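Ticket 1395: Visitor demo station, kitchen sim, arm won't close on target
Site: Dridstead, ground floor demo area
Opened: 27/08/2020
Opened by: Amra Nikolaidis
Priority: High (open day Saturday)
Status: Waiting on confirmation

Problem as reported
During the dry run for the open day, the kitchen demo on the Ormont station stopped partway through. The visitor presses Start, the arm moves in over the counter, the gripper opens, and then it stays there. There is no error on the visitor screen. The countdown keeps going to zero and the "Thanks for trying" page comes up as if the run had finished. Tried it three times before opening this ticket, same result each time. The other two demos on the same station (drawer and sorting) run fine.

Setup
Station: Ormont, the one by the stairs
Scene: kitchen, stone counter
Controller: Draviris, visitor profile
Scene package: Vlachou, updated Monday

Log

09:40
Restarted the visitor app only. No change.

09:55
Restarted the whole station. First run after restart did the same thing. Checked the hand controller on the test page and the trigger reads from 0 to 100 as it should, so the input is getting to the machine.

10:20
Ran the kitchen scene from the staff profile in place of the visitor profile. Gripper opened and closed on command. Switched back to visitor and it stuck again. This looks like a profile setting and I have stopped looking at the hardware.

10:45
Compared the two profiles. The visitor profile has a close limit of 44 and the staff profile has none. I think the limit was put in for the school visit last October so kids couldn't slam the fingers shut. It was never a problem with the old package. The new one seems to read that value as a minimum opening, and the close command gets thrown out with no message.

11:10
Removed the limit from a copy of the visitor profile and ran it. Closed normally, five runs in a row. Did not save over the original, in case somebody needs it for the drawer demo.

11:30
Second issue, found while testing. The idle timeout is 20 seconds. When a guide is talking to a group, the scene resets before anyone gets to take a turn. It should be longer for the open day. I can't change it from my login.

11:50
Put the original visitor profile back on so the fault can be looked at. Wrist view from that run is attached at the bottom.

What I need
1. Someone to confirm that the close limit can come off for Saturday.
2. Idle timeout raised on the visitor profile.
3. A message on the screen when a command is refused. This one can wait until after the open day.

If items 1 and 2 are not done by Friday noon, I will take the kitchen scene off the menu and run the station with drawer and sorting only. The printed sheet for visitors lists all three, so I would need to know in time to reprint it.

Attachment 1: wrist view, visitor profile, gripper open over the counter
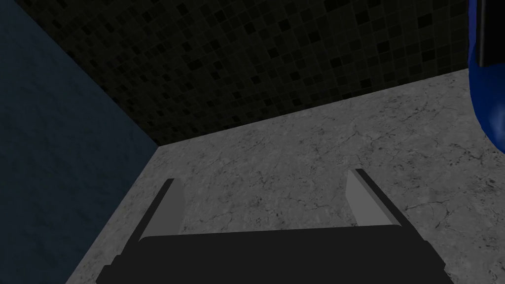 Damir Nikolaidis
You can take the limit off for Saturday. It was meant for the real arm and should never have been copied to the sim profile. Save your copy under a new name and point the kitchen demo at that, and leave the original for drawer. I've set the idle timeout to two minutes on both. Please run it again with the guide talking for a bit before the first turn, and close this if it holds. I'll open a separate ticket for the refused command message.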